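Features > Rooms > Small Kitchens

541 shares | 74 comments

The Kitchen That Fits on a Table

Every few years somebody announces that we don't need kitchens anymore. The latest pitch goes like this: take a plain white table, stand a microwave on it, add a little basin and call it done. No cabinets, no stove. Ingvild Hägglund, who fits out studios and shared workrooms for a firm called Undora, swears by it. I went in doubting her and came out doubting her somewhat less.
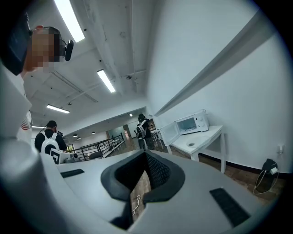
Her argument is mostly money. A basic built-in corner at the Fallon building was quoted at $2,579, and that was before anyone had talked about tile. A table costs what a table costs. Fine, but a quote you turn down isn't a meal, and I've eaten enough lukewarm soup at enough desks to know where these savings land.

Then there's the door. A microwave door needs room to swing, and on a narrow top it swings right over the spot where you wanted to set your bowl.

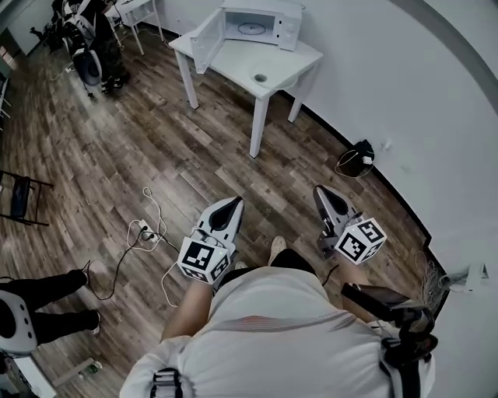 Hägglund waves this off. People learn, she told me, and in March she plans to put 2 more of these setups into the Ukton studios. I asked where the wet plates go. "On a towel," she said. I asked where the towel goes.

What I'll grant her is the floor. With straight legs and nothing boxed in, you can get a broom under the whole business -- more than I can say for my own kitchen, where something has been living behind the kickboard since the Hirose cabinets went in.
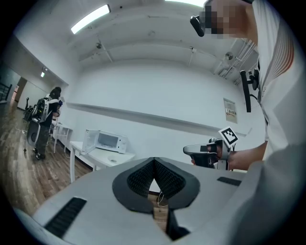 Is a small basin enough for washing up?

For a mug and a spoon it will do, but a dinner plate wants a bigger sink, and so does anyone who owns a frying pan.

12 comments on this page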